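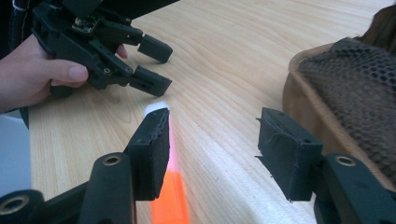
Progress report: hand-held gripper comparison
Second report, 10/09/2020

Since the June report we have moved from reading spec sheets to picking things up, and I'm happy to say this has been the most fun stretch of the project so far. The plan you approved was to compare hand-held grippers for collecting demonstrations, choose one, and then put the same fingers on an arm. We are well into the first part and have started shopping for the second.

What we are comparing

Three designs are left. The Dredetti is the bought one, with a single sliding finger and a very smooth trigger. The Pilto is our own, printed in black plastic with linkage arms and brass-rimmed pivot holes, and it has the camera looking down between the fingers. The Clurkell is a modified kit with soft curved tips. A fourth design was dropped in the first week after its frame cracked twice at the same corner, and we didn't think a third print would teach us anything.

All three have now been through the basic set, which is pick, place, turn and hand over from one gripper to the other. We logged 2712 attempts in total. I had promised 2000, so we are ahead there, mostly thanks to a quiet couple of weeks when the bench was free all day and everybody wanted a go!

What we found

The Pilto is winning on thin objects, and by more than I expected. Sticks and pens are hard because they lie so low that the pads touch the table before they close. With flat, square pads you can come down on either side of the stick, let both pads rest on the wood and squeeze. The Dredetti tends to push the stick away with its moving finger before the fixed one gets there. The Clurkell closes nicely but the tips roll thin things out of the grip, and people started calling that "spitting" within an hour of trying it.

Our orange and white striped stick has become the object everyone measures themselves against. It is smooth and shiny, so it shows up a bad pad right away, and having a white end and an orange end makes it easy to check on video whether it was turned around. The white end does wash out under the bench lights at some angles. We are trying a lower exposure setting on the camera and I'll have numbers on that next time.

Pad wear is our main headache. The pads fray along the edges with use, and once there are tufts sticking out the grip gets less even. We changed pads after 38 sessions on the first pair and should have done it sooner. Oltmanns has sent us samples of a molded cover that slips over the same block, and the first ones fit well. I would like to run them for a full month before saying more.

Two-handed work is where I am most excited. Passing an object from one gripper to the other in the air was clumsy in the spring, and new users now get it after about 4 tries. Most of that came from a small change to the linkage that lets the fingers open wider. The cable on the older unit still pulls at the wrist a little, so that is next on the repair list.

Money and schedule

Spending is on plan. Printing cost less than we set aside and screws and inserts cost more, which comes out nearly even. The arm is the one item running late: the supplier moved the delivery date and we now expect it three weeks after the original date. I don't think this hurts the final result, as the finger mount can be tested on a bench stand in the meantime - we have already printed one.

Before the next report we will finish the pad cover trial, repeat the thin-object set with five people who have never held a gripper, and settle on one design. If you want to come by and try the stick hand-over yourselves, please do. Bring your own objects, the odder the better.

14 shares | 3 comments

benchrat: Did you try the Clurkell with the stiffer tips? We had the same rolling problem with pencils and the stiff ones fixed maybe half of it.

mk_lab2: Nice to see pad wear written up. We never logged ours and now I wish we had.

tallgrass: What exposure did you end up with? White parts blow out for us too - any light near the bench does it.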